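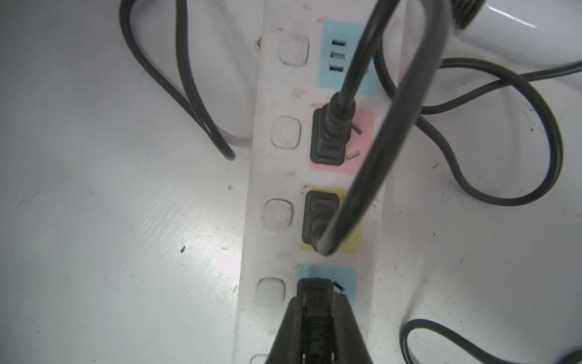
Gostell House Tenants' Forum
Board: Building Services
Thread: Revised policy on personal power boards and chargers (ref. 2821)

gostell_facilities
Management
Tenants are advised that the revised policy on portable electrical equipment takes effect at the start of December. The full text is available at reception and in the tenant portal under reference 2821. In summary:

Power boards brought in by staff must be registered with Building Services before use.
One power board may not be plugged into another.
Portable heaters, kettles and bar fridges must be connected directly to a wall outlet.
Boards showing heat discolouration, a cracked housing or a loose outlet will be withdrawn from use.

Tenants have 14 days from the posting of this notice to lodge comments. Comments may be made in this thread or in writing.

stilen_office
Tenant, Level 2
Stilen acknowledges receipt of the notice and supports its general intent. We request clarification on the first point. Our staff share desks, and most boards belong to the desk and are used by whoever sits there on the day. Is registration to be made in the name of the tenancy or of an individual?

gostell_facilities
Management
Registration is in the name of the tenancy. One form may list every board on a floor.

archive_room
Tenant, Level 1
We wish to record an objection. The building was last rewired when an office desk needed a telephone and a lamp. Each of our workstations now has two monitors, a dock, a desk phone and at least one charger, with a single double outlet on the wall behind it. Staff use power boards for want of outlets. A policy that regulates the boards without addressing the wiring places the burden on tenants for a shortcoming in the premises.

gostell_facilities
Management
The comment is noted. Additional fixed outlets may be requested under the fit-out provisions of the lease. The cost is ordinarily met by the tenant.

archive_room
Tenant, Level 1
We are aware of the provision. Our most recent quotation for additional outlets along the north wall was $3000, exclusive of making good the plaster. It is not reasonable to describe that as an available alternative for a small organisation.

simoes_accounts
Tenant, Level 2
Simões takes a different view from the previous tenant. Our office had an outlet fail last winter with a fan heater and a laminator running from the same board. There was no injury and little damage, but we lost an afternoon's work and the carpet tile was never matched. We removed personal heaters from the floor shortly afterwards and would support a stricter rule than the one proposed.

stilen_office
Tenant, Level 2
With respect, a stricter rule on heaters would need to be accompanied by adequate heating. The east side of Level 2 is cold until mid-morning from May to September. This has been raised in the forum on several occasions.

simoes_accounts
Tenant, Level 2
We do not dispute that the heating requires attention. We consider it a separate matter from the condition of the boards.

archive_room
Tenant, Level 1
It is the same matter. Staff bring heaters in response to the temperature.

dadness_reception
Tenant, Ground Floor
Dadness has three questions.

1. Are boards with built-in USB ports treated differently from ordinary boards?
2. Does the policy apply to phone chargers left in the waiting area by visitors?
3. Is a board that is merely dirty to be withdrawn? Several of ours have been under the front counter for years and are marked from shoes and mopping, though they work properly.

gostell_facilities
Management
In reply to Dadness:

1. No. The same conditions apply.
2. Visitors' chargers are outside the policy. Tenants remain responsible for any board offered to visitors.
3. Marks on the housing are not in themselves grounds for withdrawal. Boards should be unplugged before cleaning and wiped with a cloth that is barely damp. Spray cleaner should not be applied to outlets or switches. Brown marks immediately beside an outlet should be reported so that the board can be examined, as it can be difficult to distinguish grime from scorching.

dadness_reception
Tenant, Ground Floor
Thank you. We will submit one form for the front counter and one for the consulting rooms.

archive_room
Tenant, Level 1
We ask that our objection be attached to the policy when it is tabled, together with a request that the building owner obtain a price for new outlets on all floors. A shared contract would presumably cost each tenancy less than separate works.

stilen_office
Tenant, Level 2
Stilen supports the request for a shared price. We would also ask that the heating on the east side be included in the same discussion.

simoes_accounts
Tenant, Level 2
Simões supports the request for a price, without commitment to a contribution.

gostell_facilities
Management
Both requests will be forwarded to the owner. The commencement of the policy is unchanged. Registration forms may be left at reception until 5 pm.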